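**Trulitz 210 Blackout Panel**

Sold singly. Ships from our Rimus warehouse.

The Trulitz 210 is a lined curtain panel for bedrooms, nurseries and rooms used for daytime sleep. It hangs from a standard rod or from a ceiling track with the hook tape sewn into the back. The face is a tight polyester weave, and the lining is bonded to it, so there is no second layer to iron or line up.

## Sizes and colors

| Item | Width | Drop |
|---|---|---|
| 210-S | 111 cm | 210 cm |
| 210-L | 111 cm | 318 cm |

Colors: Bottle, Slate, Oat, Brick. Bottle is a very deep green and looks close to black in a dim room. Order a swatch if you are matching paint. Swatches are free, up to 3 per order.

## Choosing a width

Measure the rod, not the window. For a flat look, the panels together should be one and a half times the length of the rod. For deeper folds, go to twice the length. Most light gets in at the sides and over the top, so a rod that runs well past the window on each end helps more than a heavier fabric does.

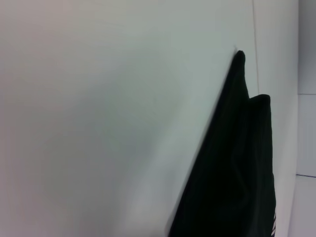 If the rod sits close to the ceiling, use the hook tape and set the hooks in the lower row of pockets. The top of the panel will then stand up in front of the rod and cover the gap. On a ceiling track, use the upper row.

The 210-L can be shortened at home. Cut from the bottom only. The side seams are sealed at the top, and cutting there will let the lining lift. A wide double hem hangs better than a narrow one. Steam the panel and let it hang for two days before you mark the new length.

## Care

- Machine wash cold, gentle cycle, one panel per load
- Remove all hooks first
- No bleach and no fabric softener
- Line dry or hang damp from the rod
- Cool iron on the face side only

Creases from shipping drop out in a week or so. A hand steamer is quicker.

## What changed

As of May 2023 the panels come with plastic hooks in place of metal ones. The metal hooks left marks on some lighter fabrics in storage. They are still available as a spare part under the Erument name and fit the same tape.

## Returns

Unwashed, uncut panels can be sent back within 30 days. Shortened panels can't be returned unless there is a fault in the weave or the lining.

For track orders and bulk pricing, write to Fumiko Hayashi at the trade desk. Questions about hemming go to Nghĩa Tiêu in the workroom.

**Also in this range:** Hauksdóttir ceiling track, tiebacks, spare hook packs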